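Against the Prologue

23/03/2018

I have started skipping prologues. I know this is bad manners toward the writer, and I used to feel guilty about it, but I have read nine fantasy novels since last May and in only one of them did the prologue earn its pages.

The usual pattern goes like this. A character without a name runs through a forest, or a castle, or a snowstorm. Something old wakes up. The character dies. Then we turn the page and it is twenty years later, and a farm girl is late for breakfast. The first book of the Kellirach series does this for over five pages, and the event it describes gets explained again, more clearly, in chapter four. A reader who skips the opening loses nothing. A reader who doesn't skip it spends the next hundred pages ahead of the heroine, waiting for her to catch up.

That second problem bothers me more. A good first chapter lets me learn the world alongside the person living in it. If I already know there is a dead god under the mill, her slow discovery of the dead god is a chore.

People who defend prologues say they set the mood. Maybe so, but a first chapter can set a mood too. The opening of The Salt Road to Villard is a woman haggling over a lame mule, and by the end of it I knew the town was poor, the border was closed and she was lying about her name. There is no chanting in it at all.

The exception in my pile was Greder, a short standalone about a family of bell founders. Its prologue is two pages of a household account book, and you need those entries later on. The author wrote it because the story needed it — you can tell from how plain it is.

I suspect a lot of prologues are there because other fantasy novels have them. The Cunha trilogy has one in each volume, and the third mostly repeats the first from a different window. An editor could have cut all of them and saved some paper.

So I will keep turning straight to chapter one. If I get lost, I can always go back.

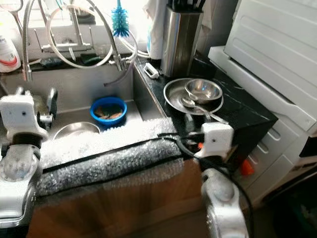
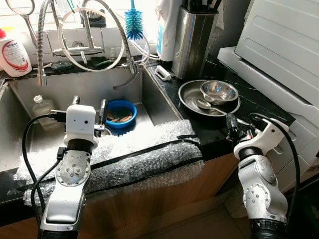 Two views of the kitchen sink, with the robot arms.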